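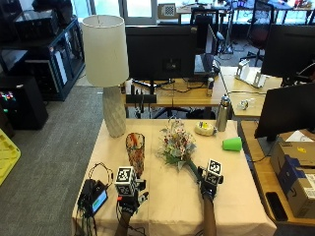
The question of where to keep the flowers has occupied this household for longer than it deserves, and I have decided to set down the arrangement at which we have arrived. Readers who follow this page for the entries on shelving and storage will recognize the general approach. Those who came for the notes on desk layout will find something further down, as the two subjects have turned out to overlap.

The bouquet is artificial. It was purchased in October, after the second set of fresh stems had been thrown out, and it combines pale pink, cream, red and blue flowers with a fair amount of green leaf. I had previously held the view that artificial flowers had no place in a working room. That view has been withdrawn. Fresh flowers require a change of water every other day, and a person who works at a computer until late in the evening can't be relied upon to provide it.

The vase presented the greater difficulty. It is tall and narrow, in mottled glass of orange, red and clear, and it was a gift from my former neighbor Digby McKinnon when he moved out of the building. A narrow vase has a clear advantage, in that it holds a bouquet upright without any foam or wire. It also has the disadvantage that everything must go in at once. Stems introduced one at a time catch on those already in place, and the last few are invariably left standing higher than the rest. The correct procedure is as follows. Lay the bouquet on the table. Gather the stems into a single bundle and grip them low, near the cut ends. Bring the vase to the flowers, tilt it slightly, feed the ends in together, and only then set the whole thing upright. The leaves may be adjusted afterward. Attempts to arrange the leaves beforehand are wasted effort, as they fold back on the way down.

It should be noted that a tall vase with a light bouquet is easily knocked over. I considered glass pebbles, which I had on hand in a bag marked Tririco, and I put in enough to cover the bottom. This was an improvement. I then added more, and the stems would no longer go down far enough. The extra pebbles have been removed.

The tablecloth is pale beige. It replaced a darker one, which showed every crumb and thread. A lighter cloth is more forgiving of dust and much less forgiving of coffee, and it is therefore policy that open cups are to be kept toward the far edge of the table or, preferably, on another surface altogether. Compliance has been uneven. The green plastic cup was brought into service for this reason: it doesn't break, and it is bright enough that one sees it before putting an elbow into it. The stainless steel bottle, with its dark cap, is better still. I recommend a bottle with a lid to anyone who shares a table with paperwork.

With regard to the lamp, I am fully satisfied. It has a pale gray ceramic base with a raised diamond or woven pattern and a large cylindrical shade in off-white fabric. The shade is wide in relation to the base, and one must allow for this when choosing a position. When we first set it out, it was placed close to the front of the table, where the shade took up the very space a person needs for writing. Farther back on the left it serves much better. The vase stands forward of it, and in the evening the colored glass picks up a certain amount of the light. This effect was not planned, but it has been retained. The base does collect dust in its pattern, for which a dry paintbrush is the only tool I have found that reaches every groove.

Behind the table are the desks, in light wood, and on them the monitors. A previous entry dealt with these at some length and I will not repeat it, except to correct one matter. I stated then that the table should be pushed flush against the back of the desk. Mohammed-Awal Ansah wrote to point out that this makes it impossible to get at the monitor cables without moving everything, and he was right. I now advise keeping a gap wide enough for an arm.

The cable organizer, a black one with upright prongs, remains in front of the monitor stand. I am asked about it regularly. It does its work provided that cables are actually placed in it, and no organizer on the market will do that part on the owner's behalf. On the table itself, cables continue to gather at the near left corner in a tangle, and I have no improvement to report. The Kallio clips I tried along the table edge held for an afternoon and then let go, taking a small piece of the finish with them under the cloth. They have been returned to the drawer.

A word on cleaning. The table is cleared and the cloth shaken out once a week, a task that takes 10 minutes if the flowers are lifted out first and closer to 20 if they are not. The bouquet itself may be dusted with a hair dryer on its coolest setting, held well back. I would advise against rinsing it. I rinsed one red flower as a trial, and the color of the petal nearest the stem has not been the same since. It now faces the wall.

Several readers have asked whether the vase will eventually move to the windowsill. The sill is too shallow, and the window opens inward. The matter has been considered closed, although Digby has since written to say that he kept it on a windowsill for years. I have asked him which way his window opened and am awaiting his reply.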